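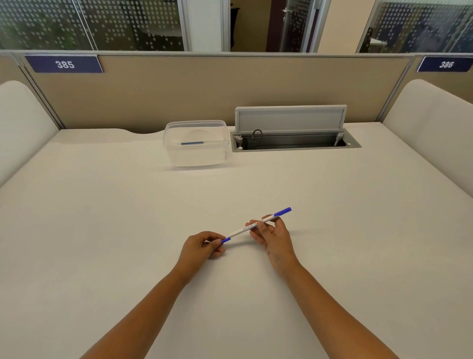

Workstation inspection before hand-task recording, Jultivcombe
Checklist 2421, issue 12

1. Work surface flat and matte, no glare under ceiling lights.
Comment: Pass.

2. Small handling items only in the working area. Pens to be capped before handover.
Comment: Pass. Pen capped. Mass limit for any single item is 500 g.

3. Containers lidded and set back from the hands.
Comment: Pass. Clear plastic box, lid transparent. Light scuffs at one lower corner, no action.

4. Cable box lid closed during two-handed work.
Comment: Fail. Grey lid upright, black cable looped in the opening. Close the lid or route the cable below the desk. Seltis rule 3662 applies to people and arms alike.

5. Desk number legible and entered in the log.
Comment: Pass. Plates 385 and 386 both readable. Log both, as the partitions adjoin.

6. Stop button within reach of the operator.
Comment: Not assessed. Check with the Painemal arm fitted.

7. Walkway behind the operator clear.
Comment: Not assessed.

Result: hold. Re-inspect item 4, then complete 6 and 7. Return the sheet to Flodcombe by the end of July.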